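Bamonau みんなの相談ひろば
カテゴリ:お店と暮らしの困りごと > 小売・飲食 > 人手不足
解決済み 回答3件

品出しと前出しをやってくれるロボットは、もう小さな店でも使えますか

投稿者:Hường Đàm

はじめて質問します。長くなりますが、よろしくお願いします。

駅から少し離れた住宅地で、夫とふたりで食料品の店をやっています。売り場は16坪、アジアの調味料と乾麺が半分、あとの半分は近所の人が仕事帰りに買っていくお菓子と飲み物です。冷蔵ケースは二台あって、一台は前の持ち主から引き継いだものなので、夏になるとずいぶん大きな声で唸ります(これは今回の相談とは関係ないですね、すみません)。

困っているのは品出しと前出しです。朝の荷物が届くのが6時すぎで、飲み物を並べ、お菓子を並べ、奥に引っこんだ商品を手前に出して、ラベルを正面に向けて、それで開店がだいたい9時。夕方に学校帰りの子どもたちが来ると、棚はもうぐちゃぐちゃになります。筒に入ったポテトチップスなんて、みんな手に取って味を見比べて、ぜんぜん違うところに戻していくんです。かわいいんですけどね。閉店後にもう一度同じことをして、家に帰るころには腰がまっすぐになりません。

夫は去年の暮れに肩を痛めてから、高いところに手を上げるのがつらいようです。3月に甥が手伝いに来てくれて、そのときに「もうロボットがやる時代だよ、動画で見たよ」と見せてくれました。たしかに、人の形をした機械が棚に手を伸ばして、びんをつかんで置いていました。とてもきれいに見えました。でも甥に「これ、何倍速?」と聞いたら黙ってしまいました。

お掃除のほうは Prultamex という床用の機械を知り合いの店で見たことがあって、あれは確かに走って拭いてくれていました。棚のほうも、もうあれくらい気軽なものなのでしょうか。それとも、うちみたいな店が考えるのはまだ早いですか。

教えていただきたいのは次のようなことです。
・品出しと前出しを、今の機械はどのくらいできるのか
・通路がいちばん狭いところで775ミリしかないのですが、入れるのか
・もし無理なら、ほかに楽になる方法はあるか

機械にはくわしくないので、やさしい言葉で書いていただけると助かります。

補足:夜、店を閉めたあとに動いてくれるなら、遅くてもかまわないと思っています。朝までに終わっていればいいので。置いてある品物の種類は、お菓子と飲み物だけなら200くらいです。調味料はびんが重いし、割れたら床がたいへんなことになるので、最初から自分でやるつもりです。

Chaiwat Kamolratさんの回答

無理だと思います。うちの近くの大きいスーパーでも人がやってます。ロボット買うお金があるなら、朝だけアルバイトを入れたほうが早いです。床掃除のやつとは別物です。

 Hường Đàmさんのコメント
 お返事ありがとうございます。アルバイトさんは募集の紙を貼っているのですが、6時の時間帯はなかなか来てくださらなくて……。やっぱりそうですよねえ。

 Chaiwat Kamolratさんのコメント
 6時は確かに来ないですね。納品を遅らせてもらえないか、問屋さんに聞いてみたらどうですか。

Damian Ammannさんの回答 (質問者が選んだ回答)

Hườngさん、こんにちは。毎日ほんとうにお疲れさまです。わたしは以前、雑貨と菓子の店を十一年やっていまして、今は知人の会社で倉庫まわりの機械の導入を手伝っています。専門の研究をしている人間ではありませんので、現場で見聞きした範囲の話として読んでください。長い文章になりそうですから、お茶でも飲みながらどうぞ。

まず「ロボットがやる時代か」というお尋ねですが、わたしの答えは「やっている場所はある、でも16坪の食料品店で夜のあいだに任せきりにするのは、まだ勧められない」です。甥御さんの動画が嘘だということではないんですよ。棚に手を伸ばして商品をつかむ、別の場所に置く、そういう動作はできるようになってきました。わたしも初めて間近で見たときは、年甲斐もなく声が出ました。ただ、一つの動作ができることと、店の仕事が一晩ぶん終わることのあいだには、けっこうな距離があります。

倍速のことを聞かれたのは鋭いと思います。動画をご覧になるときは、ぜひ端のほうに小さく倍率が書いていないか探してみてください。それから、人が離れたところから操縦しているのか、機械が自分で判断しているのかも大事です。操縦している人がいるなら、その人の時給がかかりますからね。肩のつらいご主人が座ったまま操縦できる、という使い方なら将来おもしろいと思いますが、これはわたしの夢みたいな話なので脇に置いておきます。

さて、床用の機械と棚の仕事の違いです。床を拭く機械は、ぶつかりそうになったら止まって向きを変えればよいのです。床は逃げませんし、少しぐらい拭き残しても明日また拭けます。ところが棚のほうは、品物に触らないと仕事になりません。触れば倒れますし、倒れれば隣も倒れます。しかも菓子の袋はふにゃふにゃ、箱は角がつぶれる、びんは重い、ペットボトルは中身の量で手ごたえが違う。人間は考えもせずに指の力を変えていますが、あれを機械に教えるのは骨の折れることのようです。うちの店でも、入ったばかりの若い子はよく袋菓子を割っていました。

品出しをもう少し細かく分けてみましょう。段ボールを開ける、中身を取り出す、古い商品を手前に寄せる、新しいものを奥に入れる、正面を向ける、空き箱をたたむ。わたしの見てきた感じでは、形のそろった硬いものを取って置くところがいちばん機械に向いていて、段ボールを開けるところと袋ものは苦手です。先入れ先出しは、賞味期限の印字を読めるかどうかで話が変わります。缶の底に小さく打ってあるものを、持ち上げてひっくり返して読む。人間でも老眼になると嫌になる作業ですから、夜の店で機械に頼むのはまだ心細いですね。

通路の775ミリについては、機種によるとしか言えません。車輪で動く台座のものは、本体の幅だけを見て「入る」と思っても、腕を横に振る場所が要ります。棚に正対して、腕を曲げて、引いて、となると背中側の棚にひじが当たることもあるでしょう。もし業者さんと話すことがあれば、本体の幅と一緒に「作業しているときに必要な幅」を聞いてください。返事があいまいだったら、いちばん狭い通路に段ボールで同じ幅の箱を作って置いてみるのも手です。わたしは前の店で台車を買うときにこれをやらず、返品の送料を払いました。妻にはいまだに言われます。

費用もお気になるところでしょうが、人の形をした機械の値段はわたしが適当に書くとご迷惑になるので控えます。本体のほかに、店の棚を覚えさせる作業、故障のときに来てもらう費用、保険、これらが別に乗ってくることだけ覚えておいてください。月々いくらの貸し出しもあって、Jinanceという会社に前の職場が見積もりを頼んだことがありますが、最短の契約が一年でした。試しに一か月だけ、というわけにはいかなかったです。

前出しについては、Hườngさんの売り場にいちばん関係がありそうなので、もう少し続けさせてください。

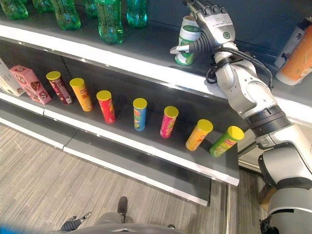 わたしが前出しを品出しより難しいと思うのは、終わりがどこなのかを機械に伝えにくいからです。つかむほうは、ある程度まで話が進んでいるんですね。上の段に立っている白と緑の筒のように、まっすぐで指が回る太さのものは、上のほうを握ってもらえばよいわけで、練習の相手としては素直な部類でしょう。悩ましいのは真ん中の段のほうで、黄色いふたの筒が色とりどりに斜めに並んでいますが、赤と青とピンクのあいだだけ、すきまが広いでしょう。人が見れば「ああ、間を詰めようか」「いや、ここに一本足すのかな」と考えます。隣のピンクの箱が少し傾いて置いてあるのも、直すべきなのか、そういう飾り方なのか。店の人の頭の中にしか正解がないものを、一段ずつ全部教えてあげないといけません。お子さんたちが味を見比べて戻した後の棚だと、教えたとおりの景色になっていることのほうが珍しいかもしれません。

ですので「遅くてもかまわない、朝までに終わっていればいい」というお考えは筋がとてもよいのですが、夜中に一本倒したときに誰が気づくのか、という問題が残ります。転がった一本を避けられずに朝まで止まっていた、という話は倉庫でも聞きます。朝6時に来てみたら半分だけ並んでいて、残りを大急ぎで自分がやる。これは最初から自分でやるより腰にきます。

それで、今すぐ楽になる方法のほうです。わたしならまず棚に手を入れます。

筒ものとペットボトルの段に、後ろから押し出すばね付きの仕切り(プッシャーと呼ばれます)を入れてください。前の一本が売れると次がすっと前に出てきますから、前出しの手間がぐっと減ります。わたしの店では幅の狭いものを一列900円で買いました。全部の段に入れる必要はなくて、よく乱れる段だけで十分です。電気も使いませんし、夜中に止まることもありません。びんの調味料には向かないので、そこは今のままで。

飲み物は、棚板をほんの少し前下がりに傾けるローラーの台があります。これは奥から補充できる棚だと特に楽です。壁付けの棚だと前から入れることになるので、効果は半分くらいに思っておいてください。

それから、重いものの高さを変えること。ご主人の肩のことがありますから、よく売れる大きなボトルは腰の高さに下ろして、上の段には軽い袋菓子を持っていきましょう。見た目はちょっと寂しくなるかもしれませんが、お客さんは案外すぐ慣れてくれます。筒のお菓子は子どもの目の高さにまとめてしまって、味の名前を棚の縁に大きく貼っておくと、戻す場所を間違える子が減ります。うちでは絵の上手な常連のお嬢さんに札を描いてもらったら、みんな競うようにきちんと戻すようになりました。三か月ぐらいで飽きられましたけれど!

機械は、二年ほどしたらもう一度調べてみてください。そのときに業者さんに見せてもらうとよいのは、きれいに並んだ棚での実演よりも、Hườngさんが夕方の棚をそのまま再現した台での実演です。ポテトチップスの筒を何本か横に倒しておいて、「これを元どおりにしてください」とお願いしてみる。人が手を出した回数と、かかった時間を、ご自分の時計で測ってください。そこで頼もしいと思えたら、お店に来てもらう話をしてもよいころだと思います。

腰は、お湯につかって早く寝るのがいちばんです。どうかご無理なさらず。

 Hường Đàmさんのコメント
 こんなにていねいに書いていただいて、夫と二回読みました。夕方の棚で試してもらう、というのは考えてもみませんでした。甥にも読ませます。押し出す仕切り、さっそく筒のお菓子の段から入れてみたいのですが、太さの違う筒が混ざっていても大丈夫でしょうか。

 Damian Ammannさんのコメント
 仕切りの板が左右に動かせる型を選べば大丈夫です。太いほうに合わせてから詰めていくと失敗が少ないです。ばねが強すぎると軽い筒は前に倒れますので、弱いほうから試してくださいね。

 Hường Đàmさんのコメント
 ありがとうございます!弱いほうですね。巻き尺を持って測ってきます。

Chang-ho Sonさんの回答

もう解決済みのようですが、少しだけ。うちは弁当とお惣菜の店で、去年、配膳用の棚が付いた自走式の機械を入れました。手はありません。運ぶだけです。

それでも裏口から売り場まで、飲み物のケースを運んでくれるだけでずいぶん助かっています。並べるのは自分です。Hườngさんのお店で重いものを運ぶ距離が長いなら、手のある機械を待たずに、運ぶところだけ頼むのも悪くないと思います。段差があると止まるので、裏口の敷居には板を当てました。雨の日はその板が滑るので、ゴムのシートを貼ってあります。

あと納品の時間の件、うちの仕入れ先の Gallegos は、頼んだら飲み物だけ前日の夕方に持ってきてくれるようになりました。朝が軽くなりますよ。問屋さんによると思いますが、言うだけ言ってみてください。

 Hường Đàmさんのコメント
 運ぶだけの機械もあるんですね。裏口から売り場までは短いので、うちは台車で足りそうですが、納品を分けてもらうのは明日の朝さっそく聞いてみます。Chaiwatさんも同じことを書いてくださっていましたね。みなさん、ありがとうございました。

この質問への回答は締め切られました。
関連する相談:棚のプッシャーが途中で引っかかる/閉店後の掃除機の音が上の階に響く/賞味期限の見落としを減らしたい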